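Keeping the old wagon another winter

I had more or less decided to trade in the wagon this spring. It has the 2.0 diesel, the tan seats and a tailgate that needs a shoulder to close it. Then the dealer in Ukthorpe told me what he would give me for it, and I drove home again.

So it stays, and I spent most of July getting through the list. Front brake pads and discs first. The old discs had a lip on them you could catch a fingernail on. Gerrit Chauke lent me his torque wrench and I did both sides in an afternoon. The rear ones have some life left and I left them alone.

The next job was the vibration at highway speed. I had the wheels balanced twice and it made no difference. Janaka Sivakumar drove it for five minutes and said to look at the inner CV joint on the passenger side. I ordered a rebuilt driveshaft from Motaung. It cost 493 with shipping and took 8 days to arrive. The vibration is gone. 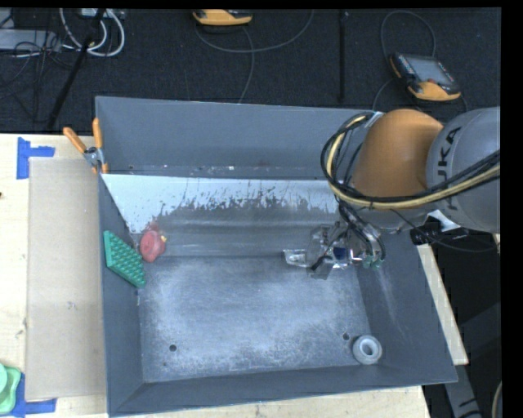
Is it worth putting that kind of money into a car this old? For me it is, as long as a year of repairs costs less than a year of payments on the replacement.

I keep every receipt in a folder, and the total since I bought the car is 2332, leaving out tires and oil. The timing belt was the biggest single item. I didn't do that one myself.

I did go and look at a newer wagon while mine was up on stands. The load floor was higher and the rear window was smaller. Everything to do with the heater was on the touchscreen, and I was still hunting for the rear defrost when the salesman came back with the keys. It was quiet on the road and the seats were good. It was also a lot more money than I wanted to spend.

Still to do: the tailgate struts, a slow leak from the washer bottle, and the driver's window, which drops fine and then takes up to 5 tries to come back up. Sosina Abdella thinks it's the switch. I'm taking the door panel off on Friday to find out.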